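April 23, 2023

Rain again, up at six anyway. Coffee, no milk, forgot to buy it. Seed order from Toslow finally came, only three weeks late, and two of the packets are wrong. Wanted the short peas, got the climbing ones. Fine. Will find string.

Spent most of the morning on the taxes I said were done. Not done. Owe 2140, which hurts, but less than last year. Paid it online before I could think about it. Page crashed once and I sat there sweating that it went through twice. It didnt.

Walked to the library after lunch, knee ok going, bad coming back. Returned the Hauksdóttir novel unfinished. Got to page 80 and still no idea who was married to who. Picked up a bread book instead and a thing about lighthouses. Fine waived, the woman at the desk was in a good mood.

Then the big one, the bedroom. Have been putting this off since August. Filled 2 bags for donation, one for trash. Why do I own so many scarves. Found the warranty for the old Kasteo vacuum, the vacuum itself is long gone. Found my good scissors too!! Under the sweaters, no clue. Still have the bottom drawers to do, and the closet, and whatever is going on beneath the bed. Not tonight. 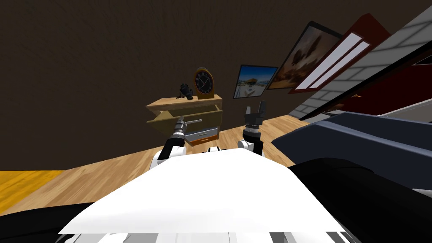
Drawer open, arm nearly at the handle.

Soup for dinner, too much pepper. Started the lighthouse book in the bath and got the corner wet, so thats a libary fine coming after all.

Tomorrow: milk, string, call Grerkeo about the water bill, they close at 4. Move the peas to the sill if its cold. Also mail the birthday card, already late. Bed now, eyes closing.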